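[clonach-drawing] Re: what to put on the table in January?

From: Suqin Du
To: clonach-drawing
Date: 2020-12-19

Lingyun Luo wrote:
> Hi everyone,
> I'm trying to get myself set up to draw at home over the break and I
> keep freezing at the same point. I put out a bowl and two apples, I
> draw the bowl and two apples, I'm bored before the pencil is warm.
> What do the rest of you use? I don't own anything pretty. Nima said
> fabric underneath makes a big difference but all I have is a bath
> towel. Also, does anyone draw from a foam head instead of a plaster
> one? The plaster ones at El Ouafi are way out of my price range.
> Lingyun

Hi Lingyun, and hi all!

Please don't buy the plaster head. I've been drawing a styrofoam one for ages (the kind wigs sit on) and I love the thing. The features are so shallow that you have to hunt for them, which is a pain for the first few tries and then gets kind of addictive. The eyes are hardly more than dents. If you light it from straight in front it goes completely flat, so put your lamp off to one side and low, and suddenly there's a nose!

Nima is right about the fabric, though a bath towel is fine for a start. I use pale pink crushed velvet and it's both the best and the most annoying thing on my table. Wherever the nap lies the other way you get a darker patch, and if you smooth it with your hand all the patches move, so hands off once you've started. I made that mistake an hour into a drawing once and had to pretend the whole left half was finished.

As for not owning anything pretty, I'd go the other way and raid the bathroom and the kitchen. Some things that have worked for me, in no special order:

1. A plastic bottle on its side. Standing up, a bottle is an exercise in getting both sides to match, and I never do. Lying down it's all about which way it points, and you can tuck the cap up against something else so the two shapes have to share an edge. Don't letter the label. Just put in the light and dark of it and move on.

2. A snack wrapper. Eat the snack, crumple the wrapper, flatten it a bit, done. The crinkles along the edge are great practice for hard little shadows, and shiny bands next to dark printing will keep you busy for an evening. Baoshan does whole pages of these in ballpoint (the Skitix pens, the cheap ones) and they're wonderful.

3. A sponge with a scouring side and a toothpaste tube. Together, close but not touching. The sponge is a plain block, so it gives you your perspective, and then the tube comes in on a diagonal and wrecks it. I like yellow against pink too, if you're working in color. My table has the tube running out to the right, the bottle down on the velvet next to the foam head, and the wrapper just left of the bottle. There's a bent wire loop at the head's neck and a thin orange cord down one side of its face, and I'd draw both of those last. Thin lines over a big white shape are really hard to place if you start with them.

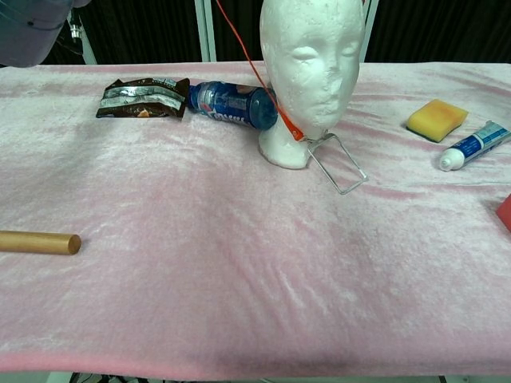 4. Something with no hard edges at all. A sock, a wool hat, a scarf in a heap. Wanting told me to try this after I'd done bottles for 2 months straight and she was right, I'd gotten very stiff.

On paper: I'm still going through the big Voleo pad, 97 sheets left, so if you want a stack to get you through the break just email me and I'll drop them in your mailbox. It's a bit toothy for pen but lovely with soft pencil.

Are we still planning to swap drawings in January? I have 3 I'd be willing to show and one I'd like to bury. Lingyun, send yours, even if it's the apples!

Suqin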